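Teleoperation in sim: wrist view or room view?
Forum > Showing tasks to the arm

ivone_a wrote:
Hello all. I am recording pick and place on the dresser in our bedroom scene, by remote control. After 23 demos my copy policy still closes the fingers too early. Should I record more, or change how I drive?

Barnstead wrote:
Change how you drive. Stop above the part for one second, then go down slowly. The policy learns your hurry also.

nam_472 wrote:
I don't agree with the stop. I had 251 demos with pauses and the arm learned to wait forever. Slow and steady is better – no stops.

Barnstead wrote:
Then cut the idle steps before training. I still want the pause for the operator.

ivone_a wrote:
Maybe I can try both. Which view do you watch when you drive? I have these two, one close at the gripper and one of the room.

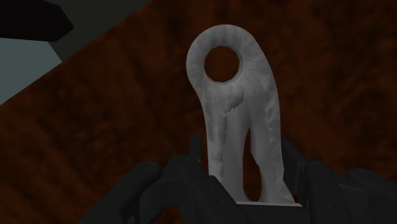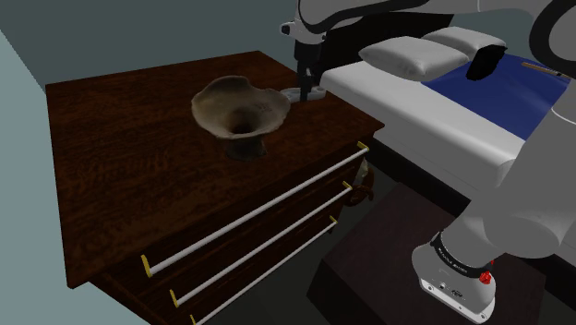 Re: which view

nam_472 wrote:
The close one for the last centimeters, for sure. In the room view the big white link takes the whole right side, and the gray part under the gripper is so small.

Dondwood wrote:
I drive with the room view and only look at the close one before I open the fingers. With the close view alone I lose the height over the dresser top.

ivone_a wrote:
Thank you. I will do ten demos with pause and ten without, same start pose, and write the results in this thread.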